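What the new arm has done to my mornings

4 December 2021

I've been meaning to write this one since April, when the first arm came to us at Stusora, and every time I sat down to it I got sidetracked by something else (mostly the garden, if I'm truthful, and then the tomatoes that came out of the garden). But the kettle is on and the house is quiet, so let me try.

For those of you who are new to my little corner, I work in a packing room. We take in small goods, sort them by color and size, bundle them up and send them on to shops. De Graaf is our biggest customer and by far the fussiest, bless them. For years the sorting was all hands. You stood at your spot, you picked, you folded, you chatted with whoever was next to you, and by lunch you'd heard all about somebody's daughter's wedding. A good morning was 794 pieces, and I can tell you my thumbs knew every one of them.

Boxes were easy for the arm from the start. Soft things are another story. Anything that flops or has a bit of give to it, the arm has to be taught with a great deal of patience, and a fair share of that patience has been mine. Mesh zipper pouches are my current project. They're lovely to handle and awful to explain to a machine – they bend whichever way they please, and one likes to cling to the next. 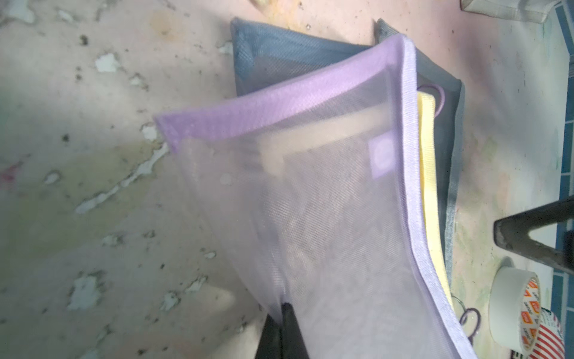
The gripper with a lavender pouch, yellow and gray ones behind it.

I spend my mornings on that now. I set the pouches out, start the run and watch, and when a grip looks wrong I stop it and mark the spot on the screen. The software comes from a firm called Grukent, and it took me a good few weeks to stop being scared of it. We do 80 tries before the first coffee and 200 on a full morning. Once we got to 205 and I was so pleased I told my sister on the phone, and she was very polite about it!

What's changed for the rest of us is harder to put down. No one was let go, and I want to say that first, as I know some of you worried for me. Two of the older women moved over to checking and labeling, which is kinder on the back, and one of them tells me she sleeps better. The pay for my new job went up a little. But the long table is gone, and the talk went with it. We each have our own station these days, and I didn't understand how much of my day was that chatter until I had to walk across the room to get some.

So a few of us have started taking our lunch together again, all at the same time, out on the bench on the Cloltden side where you get the sun. I asked the supervisor if the breaks could be lined up for it and she said yes without any fuss.

Next up are the drawstring bags, and I'm dreading them a bit. I'll write again once I've had a week or two with those. The recipe for the green tomato relish is still coming, I haven't forgotten.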